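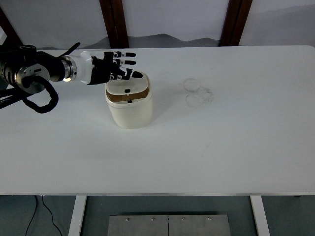

Small Bins, Clean Desks: News from the Trandberg Building

By Olga Bravo

In April we took away the big shared bins from the second floor and put small tabletop bins on the desks and benches. I promised to write about how it is going, and I am sorry that it took me until July. Many of you have sent me questions, and I have tried to collect the answers in one place.

First, the reason for the change, for people who came to us after April. The old bins stood by the stairs at Jivadberg Street, and from the far benches it was a long walk. So the little things stayed on the tables: tea bag papers, the backs of stickers, ends of tape, pencil shavings. In the evening the cleaners are not allowed to touch what lies on a work table, and I agree with this rule, because they cannot know what is rubbish and what is somebody's work. The result was that the same scrap of tape could live on a bench for two weeks.

Now we have 130 small bins in the building. We ordered from Skovden, a shop that sells household goods, and they were kind enough to keep the price the same when we came back for a second order. The bins are the kind with a rounded lid and a flap. Some people asked why we did not choose open cups, which are cheaper. We tried open cups on one bench for a month. They were knocked over often, and the window there makes enough wind to lift the paper out again.

The colour was also discussed, more than I expected! Lautaro Retamal from the front office wanted dark grey, since it does not show marks. I preferred a light one. On a light bin you see the marks, and then you wash it. We have light ones, so you know who was more stubborn.

What goes in the small bin

Dry and small things only. Paper scraps, wrappers, tape, thread, rubber bits from an eraser, a dry tissue. If it is bigger than your palm, please carry it to the recycling station beside the lift. A folded sandwich box will go through the flap if you push, I have seen it done, but it will not come out so easily.

What does not go in

No food, please. This includes apple cores, banana skins and the last bit of a muffin. The kitchen has a green bin for organics and it is emptied every day, while the small bins are not. No liquids and no wet tea bags. No batteries, not even the flat ones from a watch. Batteries go in the jar at the front office. Blades go in the yellow box on the wall near the sink, with the tape around the sharp side.

How to empty it

The small bin is emptied by the person who uses it, or on a shared bench by whoever is last to leave when it is full. Take off the lid completely and put it on a clean part of the table. Trying to pour through the flap makes a mess on the floor, and half of it stays inside anyway. Carry the bin to the large grey container beside the lift, turn it over, and give the bottom a knock with your hand.

Then please look inside before you put the lid back. A small item can stay near the wall at the bottom, most of all if it has something sticky on it. I have found a good button this way, and one earring, which is still waiting at the front office in an envelope.

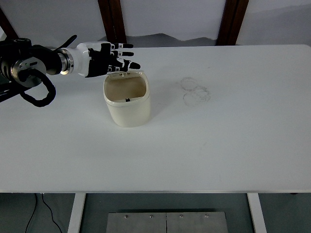 A bin with its lid off on the white table.

About once a month the bin needs a wash. Warm water, one drop of dish soap, a soft cloth. Please do not use the rough green side of the sponge. It scratches the plastic and after that the dirt holds better. Turn the bin upside down on the rack until it is fully dry. If you put the lid on a wet bin, it will smell in a few days and your neighbours will come to talk with me.

For the sticky line that tape leaves on the rim, a bit of cooking oil on a paper towel works well. Rub, wait a few minutes, then wash with soap. Lautaro uses the orange cleaner from Tamiru for the same purpose and says it is faster. I find the smell too strong for a closed room, but if you work beside an open window you may like it. The bottle is under the sink.

About bags

We do not supply bags for the small bins. I know that some of you bring the thin ones from the vegetable section of the grocery store and fold them over the rim. You are free to do that, only be careful that the bag does not stop the lid from sitting flat. For dry paper scraps no bag is needed, and we wanted to buy less plastic this year. Before the change we used 302 large bags in one quarter on the second floor alone. I will have the new number for the autumn issue, and I will print it even if it is disappointing.

The desk itself

With the scraps gone, the white tables look much better, and now of course we see the other things. Rings from cups are the most common. A damp cloth is enough if you do it on the same day. For older rings, mix baking soda with a little water until it is like toothpaste, leave it for five minutes and wipe without pressing hard. Ink is more difficult. I had some success with rubbing alcohol, but try it first in a corner.

I would also ask that you keep the bin away from the edge of the table. A forearm's length from the edge is good. Two lids have cracked from falling since April, and although we have spare lids, they are sold only in sets of 4 and we do not need so many.

Lost lids

Three lids are missing from the third floor. If your bin has no lid, or if you have one lid more than bins, please write to Lautaro at the front office. There is a shelf in the storage room for spare parts, on the left side behind the paper. Please take from there what you need and write it on the sheet.

Other small news

The recycling station beside the lift will be moved about two metres toward the window, so that the door of the storage room can open fully. The signs will move with it.

The kitchen cupboard was sorted, and there are many cups without an owner. They will stand on the counter until the end of the month. After that they go to the donation box.

We have money left from the bin order, 200 dollars, and it can be used for something for the tables. Pen trays were suggested, also a few hand brushes with a dustpan, which I would like very much myself. Send me your idea or put a note in my mailbox on the ground floor, second row — the label says Bravo, O.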